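I'm looking for a part-time helper at Inby, our little play-and-learn room in Studlow. I set up the pretend kitchen corner every morning and put it all back at night, and I could really use a second pair of hands – somebody who likes small stuff and doesn't mind picking it up again and again!

The kitchen corner is my favorite part of the job. It has a white counter with a gray toy sink and a big red-orange tray, and things pile up on that tray all day: a light blue towel, a sponge, a dimpled ball, blocks, a gray plush animal with a string tail.
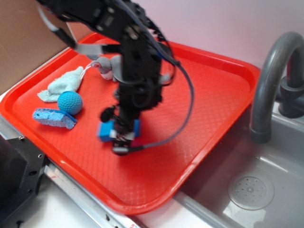 ## What you'd be doing

- Sorting the trays and getting every toy back to its own bin
- Washing sponges and towels (we have a machine, don't worry)
- Wiping down the counter and the sink
- Laying out a new mix of things for the next group

It's 3 hours a day, 2 shifts to choose from, and we start in March. Pay is by the hour and we'll talk about it when we meet. No experience needed, but if you've worked at the Marino playroom or anywhere like it, tell me, I'd love to hear how they store their blocks.

Blocks are the thing I care about most, I'll admit. I like them standing up on the red, with plenty of room around them, so little kids can reach in and grab one without knocking the rest over.

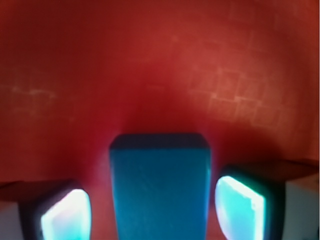

I'm picky about that kind of thing but pretty relaxed about everything else. Wear what you want, bring your own coffee, play your music while you clean up.

To apply, drop a note at 452 Hultum Road or leave it in box 1212 at the front desk. A few lines about yourself is plenty, plus which shift you'd like.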